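Buying a hand-held gripper for home jobs: what to budget for, what to skip

38 shares | 14 comments

Quick one, I'm typing this between loads of laundry. Several of you asked what to spend on gripper gear for picking up and sorting around the house, and what I wish I'd planned before ordering. So, notes. Not in perfect order.

Start with the table, not the catalog

Write down what you want picked up. The real stuff. Paper cups, cans, canisters, whatever lives on your table. Measure the fattest one across. That number decides more than anything on the spec sheet. I bought a Stenbridge first because it was on sale and it didn't open wide enough for my coffee canister. Back it went, return shipping on me.

Same goes for soft things. Paper cups crush. If half your list is paper or thin plastic, put your money into pads and a smooth trigger. Skip the extra squeezing power.

Set the total before you look at prices

My ceiling was $600 for everything. Here's how it went:

- Gripper pair, Kuusk, the plain model: $223
- Spare pads, charger, second battery, wrist strap: $200
- Held back for repairs and dumb mistakes: the rest

The held back part felt silly for a month. Then a hinge pin went missing under the stove. Keep the held back part.

Tarek Srour fixes small motors and looked over my list before I ordered. His one note was to price the pads first. If a seller doesn't list pads seperately, ask, and if they can't give you a price, move on.

Try it on your own stuff before the return window closes

Do a practice layout the first evening. Five or six things on a table, some standing, some on their sides, one upside down. Cups lying down are the hard ones, you have to decide between the rim and the wall. Cans are easy until they roll. A cloth or runner under everything slows the rolling and saves the tabletop.

Mix the sizes. Put two things close together so there's barely room for a finger between them, because that's how a table looks after dinner anyway. 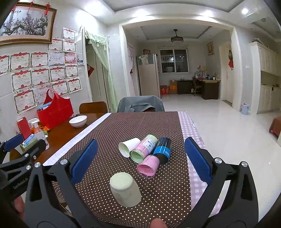

Things to check in the first week

- Pads: ribbed ones are my pick for paper cups. Smooth ones slid on me. Wipe with a damp cloth, no spray straight on the joints.
- Screws: go over every one after the first few sessions. Small screwdriver, quarter turn, stop.
- Finger alignment: close it slowly on a sheet of paper and pull. Should hold the same top and bottom.
- Your hand: if it aches after ten minutes the grip is wrong for you. Send it back, don't tough it out.
- Noise, if you've got a motorized one. Try it at night once.

One or two?

Two if you'll be folding, opening lids or holding a bag while you fill it. One if it's just pick up and put away. A second one later costs more than buying the pair, at least it did everywhere I looked. Parnus quoted me $216 for a single, which is seven bucks under what I paid for the Kuusk pair. Check the bundle price even if you're sure you only want one.

If you're thinking about a full arm someday

Plan the space now. A clamp needs a solid table edge and an outlet close by, and you don't want a long tablecloth bunched up in the clamp. Austra Dzene wrote in to say she ordered hers and then had to buy a different table. That's a budget line too!

Also lighting. Overhead light only gives you shadows right where the fingers close. A cheap desk lamp off to the side helps a lot more than I expected.

Skip these

- Extended warranty on anything without a motor. Read what it covers, mine left out the pads and the pins.
- Carry case. A shoe box and an old dish towel.
- The Statik "starter set" with all the little foam shapes to practice on. You have cups.
- Buying two brands to compare. Did it, the pads don't swap, now I have a drawer of blue and grey ones that fit nothing

Storage

Fingers slightly open so the pads don't take a dent. Away from the stove. Battery out if you won't use it for a couple weeks. I tape the receipt inside the box lid with the pad part number on it, wich has saved me twice.

Need to go, dryer's buzzing. Will add the pad sizes when I find the sheet.

14 comments | 38 shares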